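Home Features Shop Floor Tools Back Issues Subscribe

Keeping the Cart Cell Running

138 shares 4 comments

The assembly cell at Stovus sits at the back of a low brick building in Totcombe, between the parts store and the loading door. It has one robot arm, one bench, two racks of bins and a steel cabinet that hums. The company sells construction kits and ready-built display models to schools and museum shops, and the cell puts together the small wheeled carts that go out as finished models. On a normal shift it builds 78 of them.

The arm is a secondhand unit. Nedelcu, an integrator based in Zarkimcombe, bolted it down in June and spent the rest of that month getting it to work with parts that were designed for children's hands. Kit parts are light and they flex. A bar that snaps on easily between two fingers and a thumb will skate off its post if a gripper comes down a little to one side. Most of the setup work was about that.

Starting in the model

Before anything moved on the floor, the cell was built in a simulator. Nedelcu's engineers entered the position of the bench, the reach of the arm, and every piece of the cart with its weight and friction. The first version had the friction set too high, so parts stuck to each other that should have slid. Carts came together perfectly on the screen for two days. On the bench the same program dropped bars on the floor.

The friction values were then measured. A technician put parts on a tilting plate and wrote down the angle at which each one let go. The new numbers went in, the simulated arm began to fail in the same ways as the real one, and the program could be corrected at a desk.

Stovus kept the simulator license after the handover. Any change to the sequence is run there first, overnight, with the starting position of the cart shifted slightly on each run. The program is let onto the floor when it gets through 138 runs without losing a part. The figure has no deep meaning. It is how many runs the office computer finishes between closing time and the morning shift.

The simulated cell is a plain thing to look at. The walls are bare shapes in gray, and there are no cables, no bins and no fence. The staff have asked for the fence to be added so that they can check clearances on that side, and that job is on the list.

Teaching the approach

The part of the program that took longest was the last short move down to the cart. A straight descent at full speed knocks the cart along its platform. A very slow one adds so much time that the cell falls behind the packing table. The program now comes down fast, pauses just above the cart, and makes the final approach at a crawl while the controller watches the force at the wrist.

The force limit was found by trial. Too low, and the arm stopped when it touched a burr on the plastic. Too high, and the wheels splayed. The setting in use is written in marker on the inside of the cabinet door, with three older settings crossed out above it.

The wheels gave their own trouble. They turn, as they are meant to, and a cart that rolls while it is being worked on ends up somewhere the arm does not expect. Nedelcu tried a rubber mat, which wore smooth. Then came a pair of pins that rose between the wheels, and these jammed with dust. The current answer is a small hand-set stop, pushed up by the operator when the cart is loaded. It costs a few seconds per cart and it has not jammed.

Daily care

The morning routine takes about 4 minutes. The operator wipes the gripper fingertips with a dry cloth, checks that both pads are still glued down, and sends the arm to its reference position. A pointer on the wrist should meet a scribed line on a post at the end of the bench. If it misses, the shift lead is called and nothing is built until the cause is found. So far the cause has been a loose fingertip every time except one, when a pallet truck had hit the bench.

Fingertip pads are changed weekly. They could probably go longer, but they are cheap, and a worn pad lets parts rotate in the grip without dropping them. That kind of fault gets all the way to packing before anyone sees it.

The cabinet filter is washed once a month. The arm is greased on the schedule in its manual, which an outside service firm does. The cable bundle along the arm is looked over at the same visit. One tie near the elbow chafes, and it has been moved twice.

When it stops

Most stops are short. The arm meets more force than it should, backs off, and waits for a person. The operator opens the gate, takes the cart out, finishes or scraps it by hand, and restarts from the top of the sequence. Restarting from the middle was allowed at first. It led to carts with a part pressed on twice, and the option was taken off the screen.

Repeated stops at the same step go back to the simulator. Someone loads that step, moves the cart a little one way and then the other, and tries to get the fault to show. A view from the side is the usual choice for this, with the black arm standing behind the cart and its gripper reaching down to the blue top bar, both near wheels in plain sight.

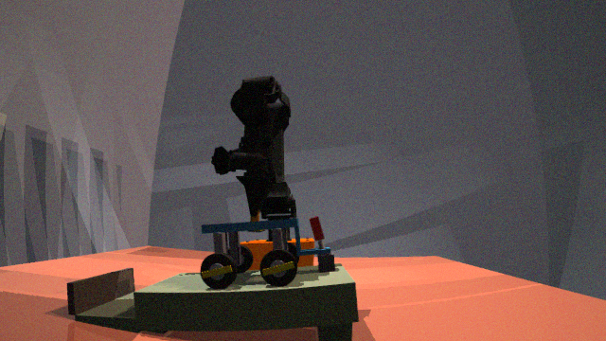
What comes next

Stovus wants a second model on the same bench, a longer cart with a tipping bed. Its parts have already been through the tilting plate. The open question is the gripper, which may not span the bed, and Nedelcu is making a wider set of fingers in Zarkimcombe to try on it. Until they arrive, the longer cart is being assembled by hand at the packing table.

Contact the editors | Copyright, all rights reserved | Back to top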